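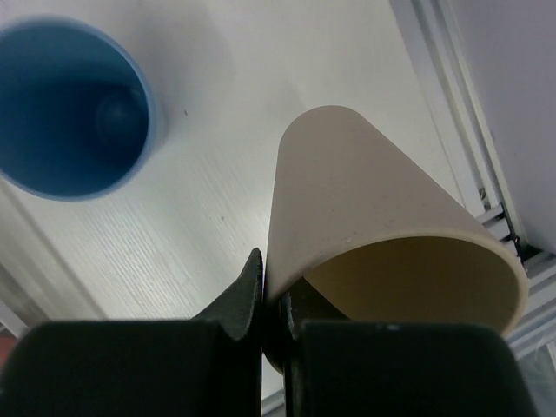

Notebook / Reading room

September 21, 2019

Cataloguing the donated paperbacks, second sitting. The full list now stands at 1,387 titles, of which 792 are romance or crime and the rest a mix of fantasy, family sagas and short story collections. The old spreadsheet said more than 3,151, but it counted every copy as a separate book and carried over the Denness boxes twice. I have kept the old sheet in the archive folder and marked it as not for use.

Series order was most of the work today. The Wurnari books are the worst of it. Eleven novels, four novellas and a Christmas story, and the spine numbers changed when the publisher redid the covers. Book five on the old spines is book six on the new ones, as the longest novella was given a number of its own. I have gone by the order of first publication and put the spine number in brackets after the title. Anyone shelving these should use the list and ignore the spines.

We are short of Wurnari three and nine in either cover. Nine can be skipped without much harm, three can't – the sister's marriage happens in it and is never properly explained again. Added both to the wants list.

Grikby trilogy: complete, two sets. The second set is the large print edition and goes on the low shelf with the others. The maps are missing from the large print, so I have photocopied the one from volume one and tucked it inside the front cover.

Zarei short stories: two collections with nearly the same contents. The later one drops the ferry story and adds two new ones at the back. Listed separately with a note. I read the ferry story over lunch and it is better than either of the new ones, so if we ever have to thin the shelf, the older collection should stay.

Labels. The new sticky ones lift at the corners on anything with a matt cover. Tried three things:
Label alone, pressed down hard: lifted again within the hour.
Label with clear tape over the top: holds, but looks poor and yellows on the older stock.
Label on the inside front cover, coloured dot on the spine: holds so far. Dots seem to stay down because they are small.

Going with the last one. Green for romance, red for crime, yellow for fantasy, plain white for everything else. Sagas go under white for now. I know there is an argument for putting them with romance, but half of the ones I opened had no romance to speak of.

Condition: 244 books put aside as too worn to lend. Mostly loose pages, and a few with damp along the bottom edge. The damp ones are bagged and away from the rest. Some of the loose ones could be glued if anyone has an evening for it.

New releases for October. Budget covers four paperbacks. My order of preference:
The new Zarei, a novel this time
Wurnari twelve, if it comes out when they say it will
The Denness anthology
One crime, to be agreed

Wurnari twelve has been put back twice already, so I would not hold money for it past the end of the month.

Left to do: finish the fantasy bay from M onwards, check authors with two pen names (I have them under the name on the cover, cross-referenced), print the list in a bigger typeface for the desk. The dots are in the top drawer, and we are nearly out of green.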